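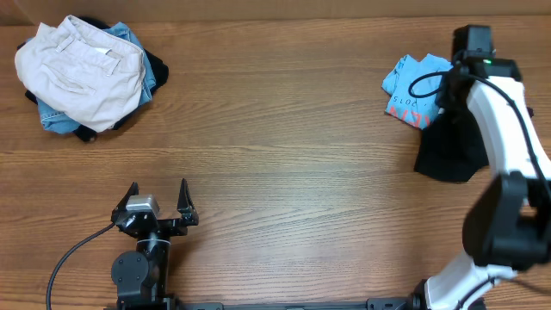

Jelleo Publishes Planning Guide for Buyers of Two-Arm Garment Handling Cells

CLARNDALE, Sep 6, 2025 – Jelleo, a supplier of automation planning services to commercial laundries and clothing resale operations, today released the Grukley Planning Guide, a budgeting document for sites considering two-arm robot cells for sorting and folding garments. The guide runs to 65 pages and includes a costing worksheet with 16 line items.

The guide is written for operations and purchasing staff who must prepare a capital request before a vendor has been selected. It separates the cost of a cell into arms, grippers, cameras, work surface, cabling, installation, training and annual support. Each line can be priced alone, so that quotes with different scopes can be compared on the same basis.

Jelleo recommends that buyers prepare a garment list before requesting quotes. The list should record fabric weight, closures and the condition in which items reach the table. Zippers, thick seams and trim affect how a gripper takes hold of cloth and should be included in any acceptance test.

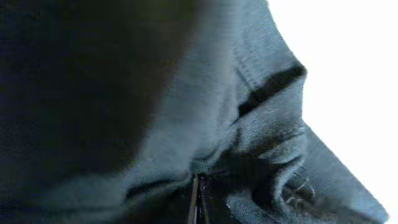 Wrist camera view of a dark teal-gray garment with a zipper and stitched seam.

Cameras are a separate section of the worksheet. A wrist camera working close to fabric may see little besides the fabric, and strong background light can remove detail at the edge of a garment. The guide advises buyers to budget for lighting at the same time as cameras and to ask vendors to state the light level at which their quoted performance applies.

Gripper fingers are treated as a consumable. The guide asks buyers to obtain a price for replacement fingers and pads, a stated replacement interval and a delivery time, and to carry those figures into the annual operating budget. Sites that run more than one shift should hold a spare set for each arm.

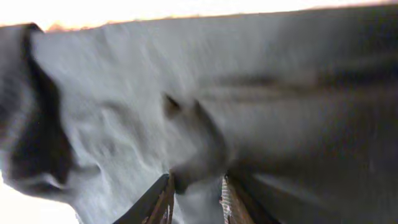 Gripper fingers pressed into light gray fabric, seen from the wrist camera.

The worksheet was tested at the Maldonado service center in Clarndale, where 3,853 garments were logged over the trial period. Results from the trial were used to set the default entries for handling time and operator attention. Jelleo notes that these defaults apply to mixed casual clothing and should be replaced with site figures where available.

Table size and finish are also covered. Buyers are advised to confirm that both arms can reach the pickup area and the placement area with fingers open, and to check the surface for glare under the lighting planned for the site. A change of table after installation normally requires the cameras to be set up again, and the guide lists this as a separate charge. 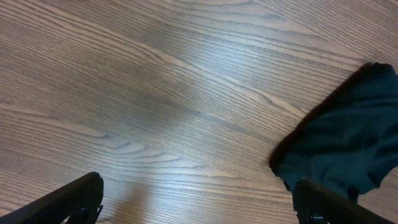
Open gripper fingers above a wood-grain tabletop, with dark teal cloth at right.

Availability

The Grukley Planning Guide is available now from Jelleo in print and electronic form. The first 100 sites to register will receive a review of one completed worksheet at no charge. Reviews begin in September and are scheduled in order of registration.

About Jelleo

Jelleo provides equipment planning, quote comparison and acceptance test services for garment handling operations. The company is based in Clarndale and does not sell robot arms or grippers.

Contact: Jelleo Press Office, Clarndale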